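Open day at Lullano, Dusavbridge: notes on worktops, floors and tubs
November 7, 2025

Lullano opened its ground floor to visitors for one afternoon in October. Registration was free and limited to 65 people, split into groups that went in at fixed intervals. My slot was the second one. The tour took 77 minutes, including the safety talk and a stop at the coffee machine, which ran longer than planned.

I went for the furniture. Readers of these notes will know I have been trying to decide on a worktop for my own shop for most of the year, and a working building is a better place to look at one than a showroom. Showroom tops have had nothing done to them. I wanted to see tops in daily use and ask how they were kept.

Access is from the side street. The front door on the main road belongs to Seminico, which has the upper floors and was not part of the open day. There is a ramp at the side entrance and a coat rail just inside. Bags could stay with their owners but had to be closed, and drinks were not allowed past the corridor.

The main room is 1654 square feet according to the handout, all on one level. The floor is gray and smooth, with no change of surface between the walkway and the work areas. I asked about it and was told it is a poured coating over the original slab, swept daily and damp-mopped at the end of the week. The guide could not say how thick it is. Standing on it for over an hour was harder on the feet than I would like, and for a shop where one person works at the same spot all day I would add matting.

The tables in this part of the room are topped with butcher block: narrow strips running lengthwise, glued up edge to edge. The color range across a single top is wide, from pale cream through tan to a light brown. Some suppliers sort for color and charge for it. These tops were bought unsorted, and in a work setting I see no case against that.

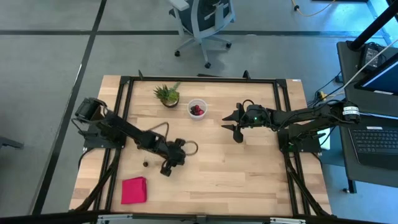
Upkeep was the part I had the most questions on. The routine given to us is a dry cloth after use, a barely damp one when needed, and a fresh coat of finish once a year. The finish is a clear wipe-on product bought from Noguchi, a trade supplier on the far side of Dusavbridge. Two coats go on with a light sanding between them, and the top is left overnight before anything heavy is set on it. The guide passed around an offcut, finished on one face and left bare on the other. The bare face had picked up finger marks from the earlier group. The finished face had not.

I asked about movement. Butcher block swells and shrinks across the strips with the humidity, and a top screwed down hard at both edges will eventually split or cup. Theirs are fixed through slotted holes underneath. One older table, since moved out, had been fixed with plain screws and opened up along a glue line in its first winter. That matches my own experience with a kitchen counter. The room is now held at a steady humidity during the heating season, and there have been no further splits.

The handout gives 500 lux as the target for light at table height. I had no meter with me. It was enough to read small print on the offcut label without tilting it, and my group had no complaints on that score.

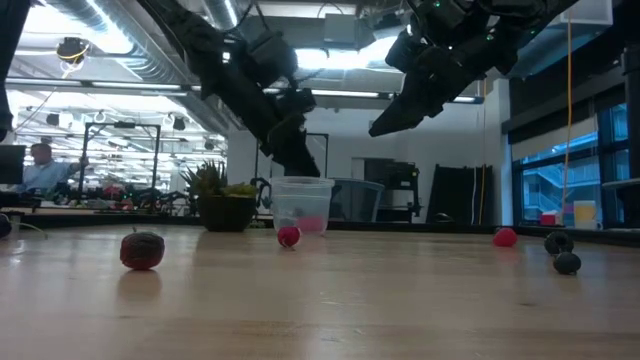 Gloss is a matter of taste on a dining table and a practical matter on a worktop. A high-gloss top throws back the overhead lights and shows every scratch; a dead matte one takes dirt into the grain and is slow to wipe. I would put the Lullano finish a little above satin. The dark red ball toward the near left of the table, the one with the rough, yarn-like surface, has a faint reflection in the wood beneath it, and that is about as much shine as I would want. The two dark gray spiky balls over at the right are a fair reminder of why a top gets refinished: anything knobby will find the soft spots in a thin coat sooner or later. I plan to try the same product on a test board at home before committing to it.

Small items are kept in round, see-through plastic tubs. I have gone back and forth on these. Square tubs pack better on a shelf, and the round ones waste the corners. Against that, a round tub has no corners inside for dust or crumbs to settle in, and it can be picked up from any side. Being able to see the contents without lifting a lid also saves labeling, at least with loose items that differ in color. A pink thing at the bottom of one of the tubs could be spotted through the wall from where a visitor would stand. With small gray screws I would still want a label.

There was also some greenery, a small succulent arrangement in a round dark bowl with a light rim. I mention it because a planted bowl on bare wood is the usual cause of black rings on a top. A cork disk or a saucer solves it for very little money. I did not get to ask what they do about watering.

Practical points for anyone going next time. Street parking is limited to one hour, which does not cover the tour. The bus from Dusavbridge station stops opposite the side entrance. Seating is limited, and the talk at the start is given standing. Questions are taken at the end of each stop, and the guide kept strictly to the schedule, so it helps to have them written down.

The handout has a diagram of the slotted fixing on its last page, with dimensions. I have redrawn it for my own tops with a slightly longer slot, as my shop is unheated from spring to fall and the swing in humidity is larger. The offcut supplier would not quote for a single top, only for a minimum order of three, so I am looking for two other people who need one.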